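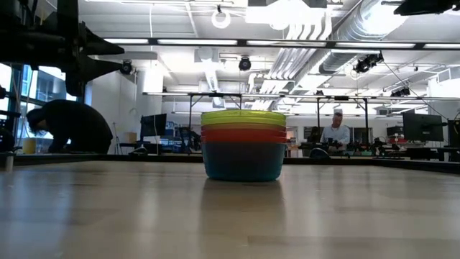 The Starnari Cup had one rule that anybody could recite and 84 pages of rules that nobody had opened, and Sigrun Fjeld had joined the club in February because she was the kind of person who opened them.

"It says bowls may be nested," she told the others, "but it doesn't say who nests them."

This was received the way most of her remarks were received. Somebody chewed. Milovan Omerović, who was captain on the grounds that he had the key to the supply closet, said that obviously the robot nested them, that was the sport, and went back to his laptop, where Tokatmont was throwing the same error it had thrown since breakfast.

Tokatmont was the robot. More exactly, Tokatmont was the left arm, and the right arm was called Lã, after a yarn shop one of the seniors had walked past on vacation and liked the sign of. Lã was good. Lã could pick up a bowl by the lip and set it inside another bowl with the manners of a hotel waiter. Tokatmont had been trained on the same demonstrations, all 390 of them, and had come away with a different lesson, which was that bowls were to be approached slowly, thought about, and left where they were.

"It's shy," said Milovan.

"It's undertrained," said Sigrun.

"It has had exactly what Lã had."

"Then one of them wasn't listening."

They had seven days. The team from Natbridge, who won every year and wore matching jackets about it, had posted a video of their robot sorting bowls by color while a student in the background ate soup with his back turned. The club watched it twice, the second time with the sound off, as a mark of protest.

Sigrun proposed collecting more data. This meant that a human being would take hold of the controls and do the thing by hand, over and over, so that the robot could learn what it looked like to succeed. It was the dullest work in the building and it went by seniority, so Sigrun did it. She nested bowls before calculus. She nested bowls after calculus. She began stacking the dishes at home without being asked, and her mother, who had waited seventeen years for this, didn't ask any questions.

By the fourth evening the counter on the screen said 734. 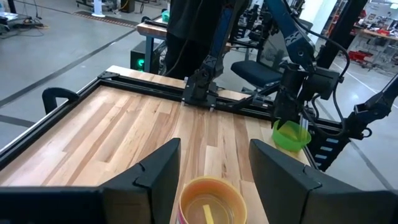 Milovan thought it was too many. He said so from the doorway with his coat on, and went on to say that there was such a thing as overdoing it, that a robot was like a sourdough starter, and that his own cousin had ruined one by feeding it all day long.

"The robot?"

"The starter."

Sigrun started the training run and they went home, Milovan locking the supply closet behind him with some ceremony.

In the morning they tried it. Lã did what Lã always did. Then it was Tokatmont's turn, and Tokatmont came down over the first bowl and stopped. They waited. A freshman started to say something and was hushed. The gripper opened a little wider. It closed on the lip and lifted, crossed the table, and held the bowl over its neighbor for what felt like most of the semester.

Then it put the bowl down next to the other one, very neatly, and went back to its home position.

"Well, it moved," said the freshman.

Sigrun was already scrolling. She had an idea what had happened and she didn't care for it. There was a habit she had, around the third hour of any session, of setting a bowl down for a second to push up her glasses. She'd never thought of it as part of the demonstration. She played back episode 402, then 403, then a stretch of the five hundreds. Bowl up, bowl across, bowl down, pause. Bowl up again, bowl in.

"It's doing my glasses," she said. 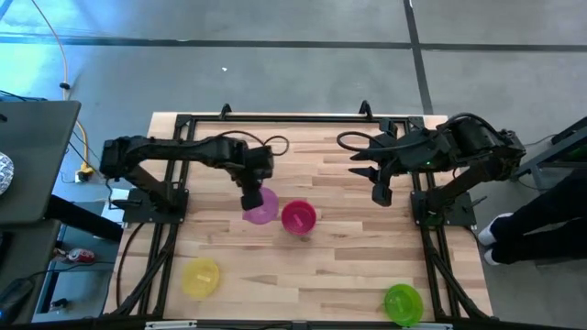 They ran it again and this time let the program go on past the point where Milovan would have hit stop. Tokatmont sat in its home position for as long as it takes a person to push up a pair of glasses and lose her place. Then it went back out and picked up the bowl and nested it.

It was the slowest successful nesting anyone in the club had seen. Milovan timed it and wouldn't tell them the number.

"Is there a time limit?" he asked finally.

Sigrun had the rules open. "Page 61. Per round, yes. Per bowl, no."

"So if Lã does most of them."

"If Lã does nearly all of them."

He thought about it. He asked whether contact lenses were expensive, and she said yes, and he said the club had a little money left over from the pizza fund. She told him she'd think about it, and reset the bowls.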